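Jotia (gripper kit)

Jotia is a two-finger gripper kit for small robot arms, sold by Zurkside and aimed at people who want to handle fiddly parts without paying factory prices. I look after this page on our little wiki of hobby and workshop automation, and I've had a Jotia of my own since July, so expect a few opinions mixed in with the facts (I've tried to keep them where you can spot them).

Name and origins

The kit began as a side project called Pitkänen, and you'll still find that word in the older setup files, which confused me no end on my first evening. Zurkside changed the name when they started selling it boxed. The old Pitkänen fingers don't fit the current body, so do check before you buy second-hand spares!

What you get

The box holds the gripper body, the finger linkages, a mounting bracket, a wrist camera, 2 sets of fingertips and a bag of hex-socket screws that always seems to be one short of what I need. The arm is not included. There are 187 pages of printed manual, of which I have read the wiring chapter, the calibration chapter and the bit on spare parts. The drawings are lovely. The index is hopeless.

Building it took me 3 hours with a long tea break. The linkages are bolted rather than riveted, so you can take a finger off, swap it and put it back on the same afternoon, and I've come to like that more than anything else about the kit.

Typical uses

Most owners I've talked to use theirs for sorting, feeding a small press or loading test sockets. I bought mine for old desktop computers. We take in a fair few office machines for refurbishing, and memory is the job I wanted off my hands first: lift a module, carry it over, line it up with the slot, let go. It sounds like nothing until you've done a whole shelf of them with your thumbs.

Memory modules are a decent test of any gripper, too. They're thin, they're long, the gold contacts want leaving alone, and the space over the slots is often cramped by the power supply and whatever cables happen to be wandering across the board. On a Dell board like the one I've been practising with, the approach matters as much as the grip. Come in at a lazy angle and the body of the gripper gets near the case before the module gets near the slot. 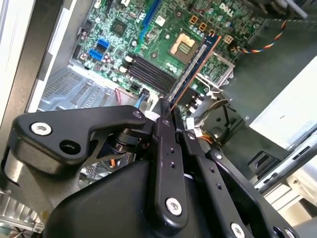

Lenni Ruotsalainen reckons I'm too kind to it on this sort of work, and left a long note on the talk page saying that holding a module is the easy half, that pushing one home needs more downward force than a light arm can give, and that anybody buying a Jotia for memory alone should borrow one first. I think that's fair. My own arm is on the light side and I still finish the last push by hand, clips and all.

Software

The control program is Judetti, and it comes free with the kit. You teach it positions by moving the arm about and pressing a button, then string them together in a list. It's plain and a bit grey to look at, but I had my first pick working before supper. Version 9 added a proper grip-force slider, and if you're on anything older I'd update before you let it near something you care about. The camera view sits in a small window that can't be made bigger, for reasons best known to Zurkside.

Known faults

The cable at the back of the body is too short for tall arms. The harder set of fingertips marks soft plastic. Screws on the finger pivots work themselves slack over time, so I go round mine with a hex key at the start of each session. Spare linkages are sold singly, left and right, and the shop page shows the same drawing for both.

See also

Judetti (control program)
Pitkänen fingers, compatibility list
Fingertips, homemade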